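Case Closed

I joined robotics club for the pizza. I'm putting that up front so you don't think this is one of those stories where a girl looks up at the stars and dreams of servo motors. There was a flyer, the flyer said pizza, and I had an hour and a half to kill before my bus.

By July I was the one with the key to the room.

Our club was called Hinetia, which doesn't mean anything (Ridwan Khoo got it from a dream, he says, and we couldn't agree on anything better before the registration form closed). There were seven of us on paper and four who showed up: me, Ridwan, Wulan Chin and Syahrul Lau. Ms. Olteanu ran the thing. Her first name was Floarea and she'd told us we could use it, but I never managed to, it felt like wearing her shoes.

The competition was the Fanum, and that year's task was the dumbest-sounding thing I'd ever read. Take a case. Open it. Close it. That was the whole page! Wulan turned the sheet over to look for the rest.

"A toddler can do this," she said.

"Then you'll be done by lunch," said Ms. Olteanu, and went off to make her tea.

We were not done by lunch. We were not done by the lunch a week after that, either. The trouble with a case is that it wants to stay the way it is, and then all at once it doesn't. You grab the edge too low and it slides across the table. You grab it too high and the fingers slip off with this awful little click, and you have to start the run over. Syahrul kept a log. He'd write the run number and then one word, and mostly the word was "click." Run 734 just says "why."

I was driving the day it changed. I'd gotten into this habit of holding my breath on the approach, and Ridwan had gotten into the habit of holding his too, to be supportive, so it was very quiet in there. The fingers came down on the top edge. They closed. I waited for the click and there wasn't one. 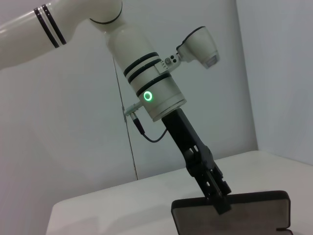 Mahmoud Salem thought we should stop right there and enter with that, since a good grip was worth more points than people figured and half the teams at his Fanum never got one. He'd driven over to return a box of cables he had borrowed back when he was in the club, and he stayed leaning in the doorway for most of the afternoon, telling us how the judges leaned in when the fingers closed, and how they stopped leaning in the second you tried to be fancy.

"So we just hold it?" Wulan said. "We walk up there and hold a case at them?"

"Politely," Mahmoud said.

I liked him a lot, but I didn't like that plan. I'd been clicked at for weeks. I wanted to close the thing, I wanted to hear it shut, and I said so at a volume that made Ms. Olteanu put down her tea.

So then we had the fight. I won't give you all of it. Wulan said I only wanted to go for the close because I was driving. I said well, she could drive. She said fine. Syahrul said if Wulan drove he'd have to start a new log, and he'd used up the good notebook, and somehow that was what made everybody really mad. Ridwan went out in the hall and bought a bag of pretzels and didn't offer any around, and from Ridwan that's basically a declaration of war.

I missed my bus. I sat on the floor under the whiteboard and read Syahrul's log from the start, because it was the closest thing to me. It's pretty good reading! You can see where Wulan found the trick with the angle, way back, before I ever touched the controls. He'd written "W. says tilt first" next to a run I didn't even remember. I'd been doing the tilt for two weeks and telling people it was mine.

I don't apologize well. I got up and said, "You should drive tomorrow," and Wulan said, "I was going to," and Ridwan put the pretzels on the table, and I guess that was it.

She was better than me. It took her a day to stop oversteering and then she was just better, smoother on the way in, and she'd talk to it under her breath in a voice you'd use on a horse. My job turned into the second arm. I'd bring it in from the side and hang there, ready, while she worked. You wouldn't believe how hard it is to hang there. My whole body wanted to help.

"Don't help," she'd say, without looking up.

"I'm not helping."

"You're leaning."

I was leaning. 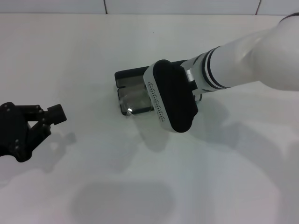 Wulan on the white arm, me on the black one, not helping.

We went to the Fanum in Ms. Olteanu's van with everything wrapped in towels. There were 300 people in that gym and it smelled like floor wax and nacho cheese. The team ahead of us, Skustix, had matching jackets and a banner. We had towels.

When they called us, Wulan wiped her hands on her jeans and sat down. Syahrul opened his new notebook. I brought my arm in and I hung there and breathed, on purpose, in and out, like a normal person. I could see Mahmoud up in the bleachers with his elbows on his knees.

"Tilt first," I told her.

"I know," said Wulan. "I wrote it."

And the fingers came down.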